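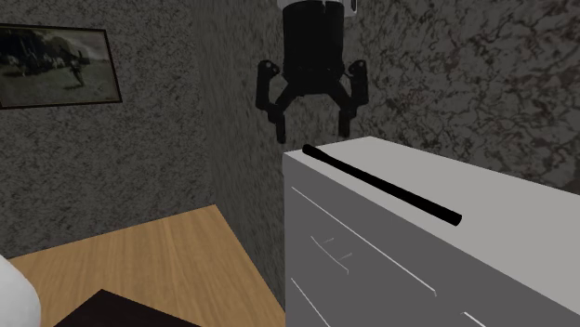 Gripper over a grey chest of drawers. Computer rendering.

Valley Portrait Project — progress report to the Salazar fund
From: Saadet Eren
1st April

Quick one, sorry, between sittings.

Drawings. 9 finished out of the set. All charcoal on the heavy paper, all people from the Valley who used to work at the Stirkell mill or had a parent there. Two more blocked in. Mrs. Gelesik's I started over, the mouth was wrong and I'd been fussing at it so long the paper went fuzzy. New one is looser. Better, I think.

Sitters. Slower than the plan said. People say yes and then want to see somebody else's portrait first. So I now bring three finished ones along in a folder and that helps a lot. Crisanto Padilla has been driving me to the farther houses and recording the talk while I draw. Some of it is very good. He wants to know if short bits can go on the wall labels — your call, let me know.

Money. Spent so far 3298. Of that 810 was framing, which is over. The glass went up after I got the quote. I'd like to move the difference out of the printing line and do a smaller booklet. Receipts are in the envelope, one from the paper supplier is missing, I've asked them for a copy.

Show. Library hall is still holding October for us. Need to confirm the hanging rails, they are old and I dont trust the left hand side with framed work. Will measure next visit.

Still to do: finish the two, find sitters for the rest, write the labels, pick the booklet cover. I want the Padilla grandmother on it but she hasnt agreed yet.

Next report when the labels are drafted.

Saadet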